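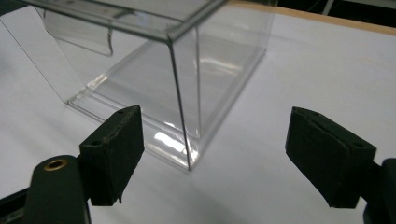
Clear plastic is the worst stuff in the world to pick up, and I say that as somebody who spent most of February 2023 doing it. The folks at the Jollport test bench have been comparing two hand-held grippers, the Ovar and the Inda, and they let me come in and have a go for our little news page. I said I'd stay an hour. I stayed the whole afternoon, and then I came back!

The idea is pretty simple. You hold the tool, you squeeze, the fingers close on the thing, and the camera on the tool records what it sees. Later on the recordings get used to teach an arm to do the same job by itself. The bench crew wanted to know which gripper gives them cleaner recordings with see-through boxes, the kind with a lid on a hinge that you'd keep screws or tea bags in. A camera has a hard time with those (half of what it sees is the table on the other side) and so do I, to be fair.

We did 1,000 pickups between us, split evenly. The Ovar has soft foam pads, and I liked it right away. It's light, it doesn't pinch, and you can come at a box from the corner without shoving it across the table. The Inda has hard rubber tips and a stiffer trigger, and my thumb was complaining by lunch. It does hold its grip better once you've got it, though, and its tips looked the same on the last day as they did on the first. Foam doesn't last like that. The crew went through 13 sets of pads over the whole comparison, and at 8 dollars a set that adds up if you're running these things every day.

Of the 1,000 recordings, 620 were good enough to keep, and the Ovar made up the bigger share of those. Most of the ones that got tossed had the same trouble, glare off the front of the box just as the fingers were closing. Moving the lamp helped a bit. Putting a dark mat down helped more, but the crew took it away again, saying people's kitchens don't come with one.

They also had a quick try of the Jin controller, which is supposed to smooth out shaky hands. Mine are shaky, so I was keen. I couldn't tell much difference with the boxes and I'd want a longer go before saying more than that.

For now the bench is sticking with the Ovar for clear plastic and keeping the Inda for heavier things like jars and paint tins. There's a second round planned for June with a different camera and, I'm told, a tougher foam. I've already asked if I can come.

14 shares | 3 comments

benchtop_bev
Did they try wrapping the pads in silicone tape? We did that with ours and they lasted a lot longer. Bit grabby on cardboard but fine on plastic.

Rusty Hinge
8 bucks for foam?? Cut your own from a camping mat, mate.

marlo77
Would love to see the Jin tested on something fiddly like cutlery. Good read, thanks.

Contact us | Copyright 2023 | Back to top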